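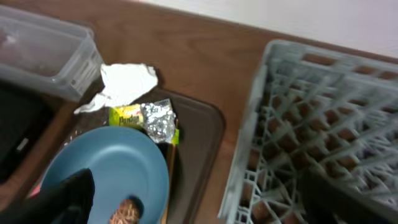

Does the trash come off the table before the dishes go in the rack, or after?

Trash first. Foil, napkins and wrappers go into the clear bin, and the plates and cups go to the rack once the tray has room.

---

**29 Apr 2022, Havlíček room, Joso table clearing**
Notebook continued from p. 116. Entry by Lihua Feng, additions by Kaiwen Fu marked KF.

Same table as before, 120 cm on the long side, pushed against the off-white wall. Brown serving tray in the middle, clear bin to the left, gray dish rack to the right. I want to keep that order for all the clearing work so we can compare entries without redrawing the table every time. If you move the bin, write down where it went.

What we are after is a table that goes from the end of a snack to ready for the next person, with the small stuff sorted and nothing sent to the wrong place. Gredbridge asked for a written routine they can tape up by their own table. They don't want a long one. One side of a sheet, normal type.

Things in use:

- dark brown serving tray, rounded corners
- clear plastic bin
- small black tray
- light gray dish rack
- light blue plate, teal-blue bowl, dark navy plate or bowl, light blue basin
- cups, two light blue and one pale pink
- chopsticks, a pair, light wood
- uncooked rice, noodle-like sticks, a dried shiitake
- napkin, foil, yellow-green snack wrapper (Pandan something)

The wrapper and the foil are the awkward pair. Both are light and both hold whatever shape they were last squeezed into. Foil wadded tight is easy to pick up and stays put in the bin. Foil left open catches on the napkin and the two travel together. For the sheet I'd write "squeeze foil before you move it" and leave it there.

The napkin is better taken from the top of the bunch. If you take the thin tail, the rest unrolls across the tray and picks up crumbs on the way.

Crumbs and bits of food on the plate: scrape first, then rack. We skipped that in the last entry and I had a sticky rack to wash at the end of the day. The slots are narrow and the sponge doesn't get to the bottom of them. Soak it in the sink for 20 minutes if it happens again, then use the bottle brush from the left drawer.

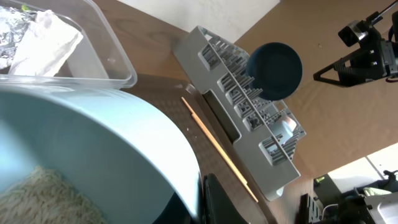 *Light blue basin with chopsticks alongside, dish rack behind.*

Chopsticks don't have a home yet. Three options came up:

1. Flat across the serving tray until the end. Fine, but they roll when the tray is bumped.
2. Straight into the rack. They lean in the slots, or slide through the open part and end up on the table underneath.
3. A cup standing in the rack as a holder. Works, but then that cup can't be drained upside down.

I'm going with 1 for now and moving them last. KF: I prefer 3, with a cup we don't use for anything else. Will bring one from the Nultberg kitchen if they still have the odd ones on the top shelf.

The dry food is a separate problem from the trash. It isn't waste and it shouldn't go in the bin with the foil, which is what people do when they are in a hurry. The rice goes to the black tray and stays there until someone puts it back in the jar. I weighed out 200 g this morning before starting and want to weigh it again at the end, so please don't tip any down the sink.

Rice is the messiest thing on the list by far. Grains get under the lip of the serving tray, and they collect in the gap between the two trays, where a cloth only pushes them along.

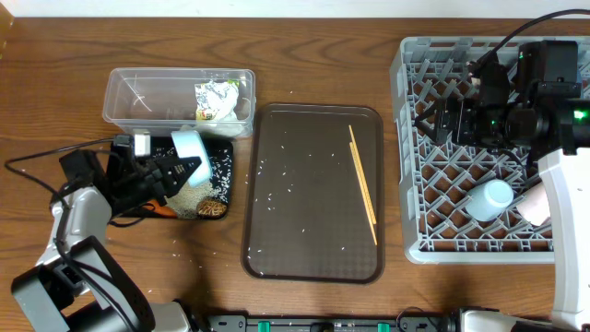 A dry pastry brush does better than the cloth. Brush toward the near edge of the table and catch the grains in a dish held just below it. Do the serving tray the same way before lifting it, otherwise everything on it slides to one corner and goes over the rim. With a damp cloth the grains stick to the cloth, then to your hands, then to the clean plates.

Cup height matters too. From low down, rice lands in a mound. From higher up it bounces, and the black tray doesn't have much of a wall to stop it. I'd keep the lip of the cup within a hand's width of the tray. KF: and tip slowly. The first third comes out fine and then the rest lets go at once.

Leave the mushroom for the end. It is light enough to sit on top of the rice without sinking, so it can wait there or in a bowl, whichever is closer. They go back in the paper bag in the cupboard.

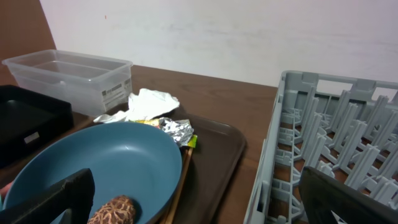
### Dishes and rack

Bowl before plates. The teal-blue one is wide and shallow and takes up most of the near half of the serving tray, so until it moves there is hardly any place to work. Check that it's empty. A dried mushroom that goes into the rack with a bowl ends up in the rinse water and is no good for the jar afterward.

Plates stand upright in the slots, starting from the far end. The face should tilt a little so water runs off. If a plate goes in at the near end first, you have to reach over it for every one that follows.

Cups go in after the plates. On their side they hold water, so turn them mouth down if there is space.

The basin doesn't fit in the rack with anything else. Wash it separately and dry it with a towel.

Draft order for the Gredbridge sheet:

- squeeze foil, put it in the clear bin
- napkin and wrapper after it
- rice and other dry food to the black tray
- scrape plate and bowl
- bowl, plates, cups to the rack
- chopsticks
- brush serving tray, brush table, wipe

KF: wipe the wall side too. There is always rice along the wall.

Open items:

- Label on the bin. People read an unlabeled clear bin as storage and put clean things in it. Lihua to print a bigger one.
- Rice weight at end of day, not done yet.
- Try the whole order with two people on opposite sides of the table. I expect trouble at the rack end.
- Gredbridge wants the sheet in June. Kaiwen has the template.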